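Grondura Raised Floor Platform, Modular

Freestanding platform system for workshops, labs and showrooms. Panels rest on adjustable feet and lock at the corners. No drilling into the existing floor is required.

Top surface: gloss, dark gray-green
Step: slatted wood, warm brown
Panel length: 3000 mm
Foot adjustment: 80 mm
Order code: Avura 556

The step is supplied separately and can be fixed along any open side. Allow 2 people for assembly. Sweep the base floor before setting the feet.
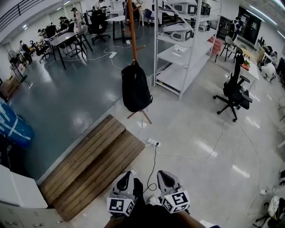
Power strips may be placed on the platform or on the floor next to it. Cables should not pass under the feet. Where a cable has to cross the line of the step, use a cable cover (not included). Keep chairs with casters back from open edges, or fit the edge stop.

Clean the top with a damp microfiber cloth and neutral detergent. Abrasive pads will dull the gloss.

Drawings and load tables on request: Haris Tomić, technical sales.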